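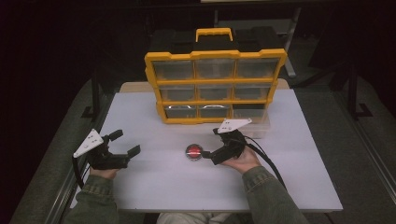
I run the repairs bench at a little haberdashery and mending shop called Grurkari, and I have a chore I would very happily never do again. It's putting small things back in drawers. Buttons, snaps, cover discs, washers off bag handles, all the bits that end up on the table by closing time. We keep ours in plastic organisers with clear drawers, the sort with a carrying handle on top, three drawers across and three down, and it looks like the easiest job going until you try to imagine anything other than a person doing it. One little red disc on a white table, one drawer, put the first in the second. My nephew says machines can do this now. My business partner says they can't and won't for years. I've got 511 sorts of button in the shop, counted at stocktake last September, and I lose an evening a week to this, so I'd like to know who's right before I spend any money.

What I'm after is a plain account from people who've tried it. I don't need speed. If a thing could plod along overnight and have the drawers sorted by morning I'd be thrilled, it can take all night over one tray for all I care. I also don't mind changing the drawers or the table if that helps. But I don't want to buy a clever arm and then stand next to it every evening picking up what it dropped, as I can drop buttons perfectly well on my own.

Also, would the same machine do other jobs? Wiping down, folding the dust sheets, that kind of thing? Or is that daft?

Farah Krishnan

Tahira Soomro

Not daft, but I think your business partner is closer to it, at least for a shop your size.

I spent two years on a packing line at a firm called Jurčo, small fittings mostly, and we had an arm doing one job: lift a part out of a moulded tray, put it in a carton. It was brilliant at it. It was brilliant because every part sat in its own dimple, the same way up, in the same light, and the carton came to the same spot every time. Then somebody bought trays from a different supplier with dimples a shade shallower and we lost most of a morning. I'm not telling you that to be gloomy, I liked that arm! But it gives you an idea of what the ordinary sort of machine wants from you, and a table at closing time isn't it.

Your drawers are a harder job than the buttons in my opinion. A flat disc on a flat table is awkward because there's hardly any edge to get hold of, and if the fingers come down a whisker too high they close on nothing, and a whisker too low they're scraping the table. But you can get round that with a suction cup, or a soft mat so the fingers can sink in a bit. A drawer though! You have to pull it without dragging the whole case towards you. We all do it with a thumb on the frame and never think about it. And you can't pull it too far or it's out on the floor. 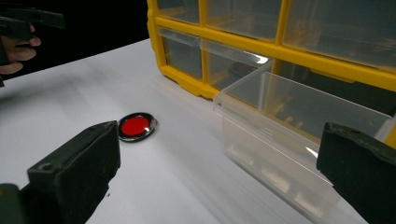
Then there's the clear plastic, which cameras hate. You and I see a clear drawer and know where the front is because we know what a drawer is. The camera sees whatever is behind it, plus a lot of glare on the edges, and has to work out where the plastic stops. If a drawer is left partway open it's got a rim and a front and sides to make sense of, all of them see-through. If you ever do go down this road, buy the drawers with solid coloured fronts, or stick a bit of matt tape on each one. Cheap and it helps people too, I've done it at home.

The thing that has changed since my packing days is how they teach them. There are groups now who have a person do the chore with a pair of hand-held grippers, over and over, and record it all, and the machine learns from that instead of having every move typed in. My old supervisor Rukhsana Mohmand does this now and she lent me a pair to try. Very humbling. You'd think having your own arms and your own eyes would make it easy, but with two stiff fingers on each side I chased one button round a table like a pea on a plate. It did get better with practice – but I came away with a lot more sympathy for the machine.

So for your shop I'd say wait. If you're desperate to spend money, a counting tray and a decent funnel will give you back more of your evening.

Laiba Gilani

Yes they can do it, I've seen it. There was one at a trade show on the Funari stand putting bottle tops in a drawer and it did 13 while I was stood there and only dropped 2. Wouldn't trust it with glass. No idea what it cost, the man wouldn't say, which tells you something.

Kulsoom Durrani

Slightly different view from Tahira's, though I agree with nearly all of it.

I look after the stores at a community workshop, Stesteo, and we get asked this a lot. My feeling is that you should split your chore up. Knowing which button goes in which drawer is one job. Getting it into the drawer is another. Machines are good at the first one already, if your buttons look different from each other. We have a camera on a bracket over a lightbox and it tells me what I've put down, and I do the moving. That took a box of 40 mixed screws from a nuisance to something I can do while the kettle boils. It does get muddled over near-identical ones, and with 511 sorts you'll surely have plenty of creams and off-whites that I'd struggle with myself, so keep a drawer for "don't know".

The moving part I'd leave to hands for now. And if you can, do away with the drawers altogether on the sorting side. Open trays, nothing to pull, nothing to shut. We sort into shallow tubs and tip each tub into its drawer at the end, so each drawer gets opened once. I wish I'd started doing that years ago, it has nothing to do with robots at all.

On wiping and folding: wiping a clear flat table, I could believe in that fairly soon. Dust sheets, no. Cloth is a different shape every time you let go of it. I've seen a machine fold a small towel very nicely after somebody laid it out square first, and by then I'd have folded it.

If you try the camera idea, get the light right before you fiddle with anything else. Ours was hopeless until I put a sheet of tracing paper over the lamp.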